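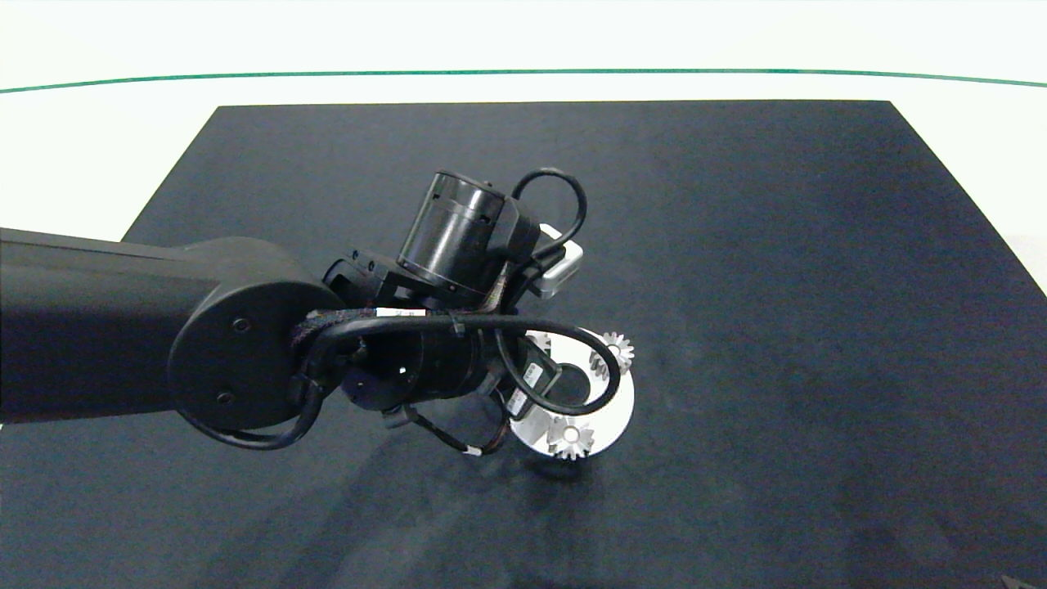 Maureen Mottram
12/04/2018

I've been meaning to write this for ages, so put the kettle on, it'll take a few posts. It's about learning to bake bread at the age of 44, after a lifetime of telling everybody I couldn't.

My gran baked every morning in Ditimdale and I never once asked her how she did it, which I could kick myself for now. She had no scales in the house. It was all cups and handfuls and "until it feels right", and I was far more interested in eating the crusts.

So last December I signed up for the evening class above the old Fontana café. Four weeks, bring your own apron, and a lovely teacher called Mahsa Hashemi who has the patience of a saint. My first loaf could have held a door open in a gale. We ate it anyway, toasted, with a great deal of butter.

The thing I'd always got wrong was the flour! I was so frightened of sticky dough that I kept throwing more in, and of course it came out dry as dust. Mahsa made me leave it alone for ten minutes and go and wash up. When I came back it was a different dough altogether, all soft and stretchy.

Then there's the waiting. Recipes say an hour, but my kitchen is freezing and an hour does nothing at all in there. I now make the dough after tea, pop it in the fridge with a plate on top and bake it the next day, up to 24 hours later if life gets in the way. Much better flavour too, my husband says, and he's a hard man to please about toast.

Solomiia Demchenko from the class gave me a jar of her rye starter – it lives behind the milk and I feel guilty whenever I forget it, so I've become one of those people who worries about a jar. Her brother Zakhar makes a dark loaf with caraway that I could eat till I was ill. I've asked him for the recipe and he says it's in his head, so we're back to Gran again!

A few of you asked about tins. Mine are plain 2lb ones, nothing fancy, and I never put them in the dishwasher. A wipe and a few minutes in the cooling oven does them.

Anyway, there's a seeded one proving as I type and I ought to go and look at it. If anybody nearby would like a spoonful of starter, bring a clean jar round and I'll happily share – mornings are best, and mind the step.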